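Sithole 棉麻桌布 长方形 可机洗 多色可选

货号:1164
品牌:Sithole
产地:Drutden 织造厂
适用:餐桌、长条桌、厨房操作台
颜色:燕麦白、浅灰、橄榄绿、砖红、靛蓝(共5色)
库存状态:有货

加入购物车 | 收藏 | 分享给朋友

商品介绍

我们店里卖桌布卖了好些年,客人问得最多的一句话始终是:“这块布好不好打理?”说真的,我们自己挑布的时候,头一个想的也是这件事。谁家吃饭不滴两滴酱油呢,有小孩的家里更不用说了,一顿饭下来,桌上比画室还热闹。所以这款棉麻桌布从选纱开始,就是照着天天要用、隔三差五要洗的日子来做的。

面料是棉和亚麻混纺,棉占的比例多一点,摸上去软,垂下来也服帖;亚麻那一点筋骨又让它不至于软塌塌地皱成一团。刚拿到手的时候会觉得略微有些挺,别急,洗上两三回就柔下来了,颜色也会变得更温和一些(我自己家那块橄榄绿的用到现在,比新的还招人喜欢!)。

布边是双折卷边,四个角都做了斜接,翻过来看背面也是干干净净的。Drutden 的师傅们对这个角格外讲究,第一批样品寄来的时候我们已经觉得很好了,他们自己不满意,又拆了重做,为此上架还晚了一阵子。等得值。

尺寸怎么选

量一量您家桌面的长和宽,每一边再加上想要垂下来的长度就可以了。平时吃饭用,垂得短一些方便起坐;过节请客想隆重一点,可以选大一号。小方桌和折叠桌请选小号,四人餐桌选中号,六人以上的长桌选大号。圆桌也能铺,四个角会自然垂下来,有的客人就专门喜欢这个样子。

实在拿不准的,把桌子尺寸写在订单留言里,我们发货前会看,觉得不合适会先跟您联系,不会闷声就寄出去的。

洗涤与保养

新布第一次请单独用冷水洗,砖红和靛蓝两色头两回会有一点浮色,属于正常现象。之后可以和同色系的衣物一起机洗,水温三十度,选柔和档,不要漂白。洗完趁半干的时候抖开、拉平,搭在晾杆上,基本不用再熨。喜欢平整的朋友可以用中温蒸汽从背面熨。

沾了番茄汁、红酒、咖啡这一类的,先用干布吸掉,千万别搓,越搓越往纱里钻。然后用冷水从背面冲,再抹一点中性皂,放上一刻钟再洗。油渍的话,洗碗用的洗洁精就很好用,点在油渍上轻轻按一按就行。
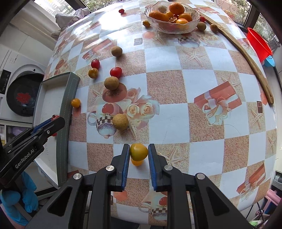 这里顺便多说一句收纳。棉麻的东西怕潮,收起来之前一定要晾透。叠的时候折痕每次换个地方,不然老在一条线上折,时间久了那条线会先发白。更省心的办法是找一根纸筒卷起来,家里用完的包装纸芯就合适,卷好立在柜子角落,拿出来铺上就是平的。

客人留言

Nokuthula Buthelezi:买了燕麦白的大号,搬新家的时候铺上的,全家人都说好看。浅色确实要勤洗一点,不过洗起来一点都不费劲。后来又给我婆婆买了一块浅灰的,她本来嫌素,现在天天铺着。

匿名买家:布很厚实,比想象中有分量。就是靛蓝比网页上的颜色深一点点,留着了,挺耐看。

店主回复:谢谢您告诉我们!靛蓝在室内灯光下会显得深一些,白天靠窗看就比较接近网页上的样子。

配送与退换

付款后从 Sturnton 仓库发出,偏远地区会慢一两天,请多担待。收到后7天内,没有下过水、没有剪标的都可以退换,换尺寸我们再给您寄一次,不另收运费。下过水的就不好再卖给别人了,这一点请您体谅,所以铺之前先比一比大小。

同系列还有餐巾和桌旗,用的是同一批纱线,颜色能对得上。想一起搭配的话,可以到 Plusbridge 门店看实物,店里几个颜色都挂着样布,随便摸。

相关商品:Sithole 棉麻餐巾 | Sithole 桌旗 | 隔热垫 | 厨房擦巾

页面更新:2020年11月24日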